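Toast is up, the biscuits are going: breakfast corner opens in Tuststead

11/09/2020

Tuststead has been promised a great many things over the years, among them a bypass. This September it got a breakfast table, and people seem fairly happy with the exchange.

The table is in the back half of the Furnolero building on Primmont Road, and the idea is that anyone may turn up before work, put bread in the toaster and eat the result. It was set up for £877, against an original estimate of £2789. The estimate had allowed for a mural. What the town has is black cloth, a box of clips and some thick foam letters in cheerful colours.

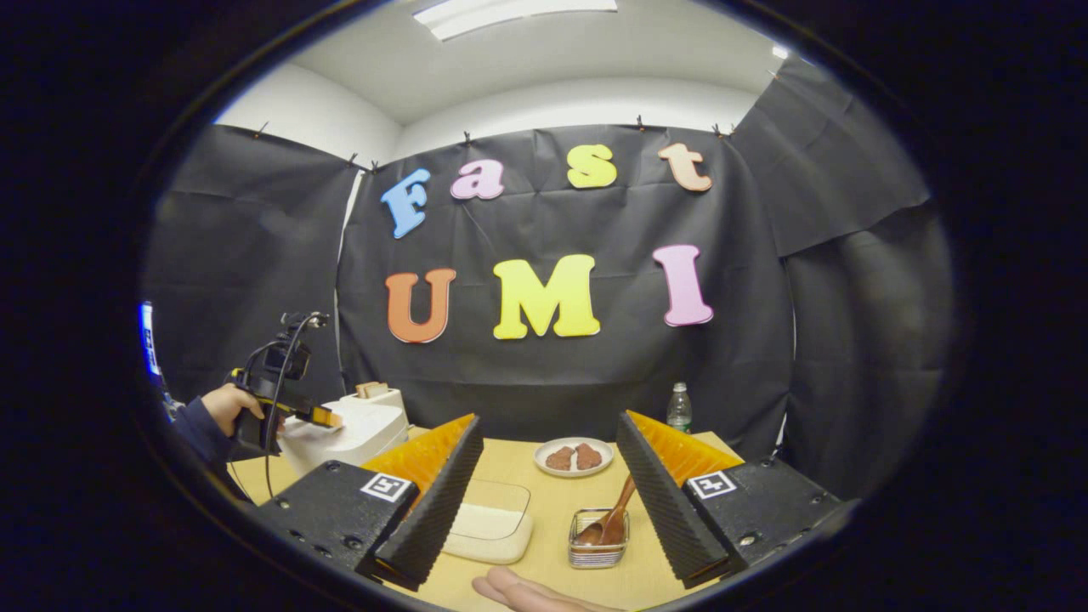
Lise Lévesque, who drew up the plan and most of the shopping list, had wanted porridge. She was outvoted at the first meeting, and again at the second, when she brought some.

"I was told people wanted toast," she said. "I said people can have toast at home. They said yes, exactly."

Chocolate cookies were not on the menu either, but have found their way on to a plate all the same. Ms Lévesque says she has no position on cookies before nine in the morning, then gave one at some length. The wooden spoon is hers and she would like it back at the end of the month.

The toaster is a white Supor with two slots, so at busy times a queue is expected. Suggestions of a second one have been referred to the electrics, which are old and have so far declined to comment.

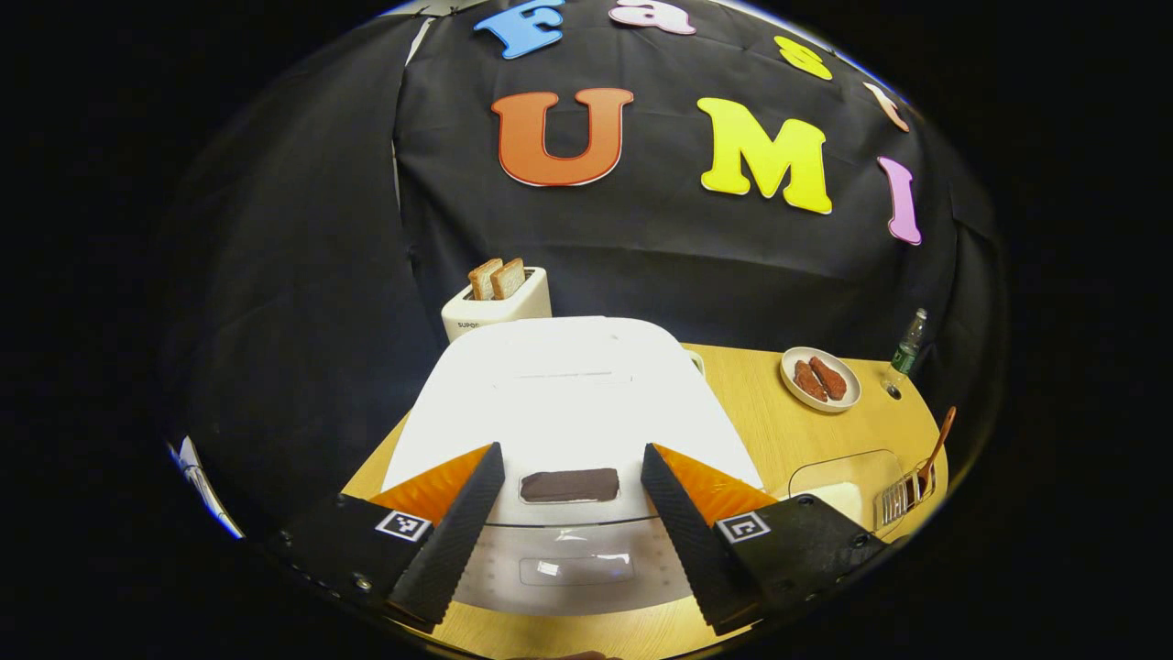

Bread comes from Tesfamariam, the bakery two doors down, which is charging for the loaves but slicing them free. The slices are cut on the thick side. A request for thinner ones was received politely and the slices stayed as they were.

Running costs for the first year are put at £3252, most of it rent. Toast is 20p a slice, butter included, jam by negotiation. Doors open at seven. Anyone wanting porridge should speak to Ms Lévesque, who is keeping a list and says it is longer than you would think.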